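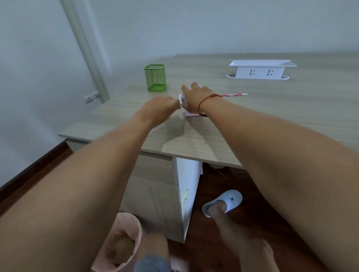
Both hands on one small part at a desk, with a pencil lying just behind.

Gowda Two-Arm Bench Unit
Rental and purchase, from Hultmont Bench Equipment
Page last revised January 2023

We carry the Gowda because customers ask for it, and we rent more of them than we sell. That is on purpose. Most shops that call us have seen a demo reel and want to know how many people it replaces. Our usual reply is to ask what those people do with their left hand.

Take a small capped container, the kind of thing that turns up in any stationery or school supply kit. One hand sits on top and holds it still. The other comes in from the side, finds the cap and turns it. A person does both without looking very hard, at a desk, next to an open drawer. The Gowda can do it too, on a good day, with the right fingers fitted and the part set down where it expects to find it. Please read the rest of this page before you order one.

What it is

The Gowda is a pair of arms on a steel base plate, with a camera on a short mast and a control box that goes under the bench. It was built for light work with small parts: open, close, twist, pick, place. It learns a job from a set of recorded demonstrations, done by whoever normally does the job. You will see "no programming" in the maker's leaflet. There is no code to write, true, but somebody has to do the recording, throw out the bad takes and do it again when the part changes. We call that programming with extra sitting.

Specifications

Weight, arms and base: 68 pounds
Working load: 200 grams per arm
Reach: the front half of a standard desk, a little more if you mount it centered
Power: one wall outlet for the control box, one for the mast
Fingers supplied: soft pair, hard pair
Fingers you will probably end up wanting: one of each, left and right
Noise: fine in an office, annoying in a quiet one

The working load is the figure to check first. Full containers, glass jars and anything in a gift tin will go over it, and the unit does not fail politely. It stops in place with the part in its fingers and waits for someone to come over.

Where it has worked, and where it hasn't

Balamell packs desk kits for schools and offices out of a unit at Urnbridge. They rented a Gowda from us for 30 days to take over the bench check, where each small item is opened, looked into and closed again before it goes in the kit. Gisela Garrido runs that bench, and she let us print her notes.

The first week went to recordings. Her people worked at a normal desk, seated, reaching in with both arms. She had assumed everyone opened the container the same way. Some hold the top and turn the side, some turn the whole thing against a fixed thumb, and one woman switches hands halfway through and had no idea she did it. The machine learned a muddle of all of these and was bad at every one. They picked a single method, recorded it again and got a unit that could do the plain ones.

"Plain ones" is her phrase. A stiff cap still came back to a person. So did a part lying on its side, or one sitting up against a pencil. By the end of the rental the Gowda was handling the easy share of the work and the bench crew had all of the awkward share, all day. Her note on that reads: "It used to be that you got a stiff one and then a run of easy ones, and your hands got a rest. Now the easy ones go to the robot and my people get the stiff ones back to back. I would like someone to put that in the brochure."

So we have put it on the page. It is the most useful thing a customer has told us about this product.

Balamell kept the unit, in the end, for one line of kits. Nobody lost a job over it. One person's job turned into clearing stops and setting parts out straight, and Gisela says he is paid the same for it and likes it less.

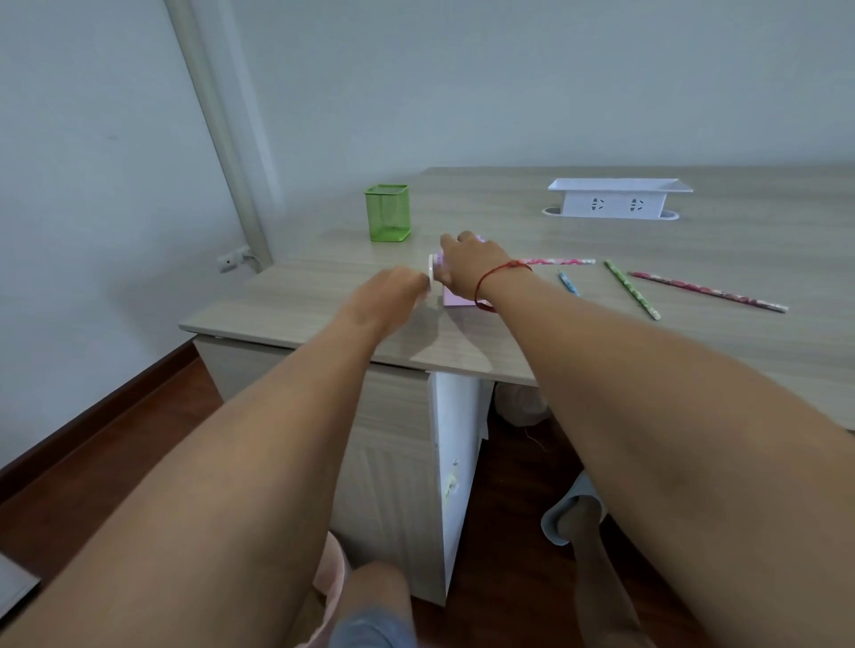

Before you order

Watch the bench for a full shift with the people who work it, and don't bring a stopwatch. Write down every time a hand does something that isn't the job: moving a pencil out of the way, pushing a part back from the front edge, shifting a grip because the first one slipped. The Gowda does none of these unless it has been shown.

Ask who will clear the stops. If the answer is "whoever is nearest," that person now has two jobs, and you should talk about it with them before the crate arrives.

Ask what happens to breaks. A bench crew sets its own rhythm. A machine that feeds the next person sets it for them, and we have seen that cause more bad feeling than any talk of layoffs.

Clear the desk. Loose pencils, open holders and power boxes set into the top are all fine for a person to reach around. For this unit, anything in the middle of the work area that wasn't there during recording is a likely stop. A plain table is better than a nice desk.

Rental terms

The shortest rental is 30 days. We used to offer a week, but a week is all recording and tells you nothing. Delivery and a morning of setup are included. We ask that at least one person from the bench be there for the setup, on paid time, and we will send the van home if it's only managers. This has happened.

If you buy after renting, the rental fee comes off the price. If you send it back, we would like to know what it couldn't do.

Spares and wear

Soft fingers wear out faster than the leaflet suggests — about 20 working days if you are twisting caps, longer for pick and place. They peel at the tip first. Order a second set with the unit. Hard fingers last but will mark a printed case. The mast camera needs a wipe now and then and should not be bumped, and if it is bumped you will be recording again. 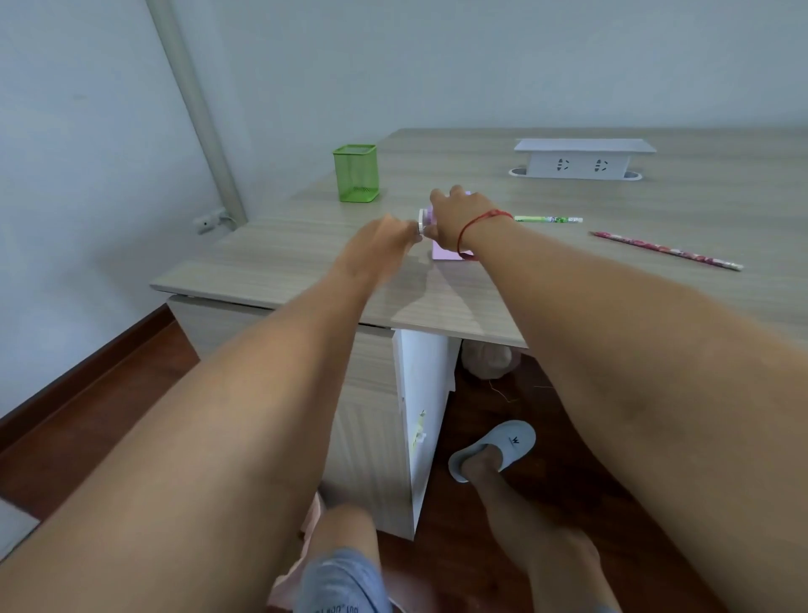 Can a Gowda and a person share one bench?

They can sit side by side, with the person on the outer end and a marked line between them that neither one reaches over. We don't recommend handing parts straight from one to the other. Put a tray in between and let the person take from it when they are ready.

Does it get faster with time?

Only if you record more, and record better. Left alone, it does on the last day of the rental what it did once you finished teaching it. The people beside it will have gotten faster, mostly at working around it.

To book a rental or come and try the unit with your own parts, call the Hultmont front desk. Bring the worst parts you have.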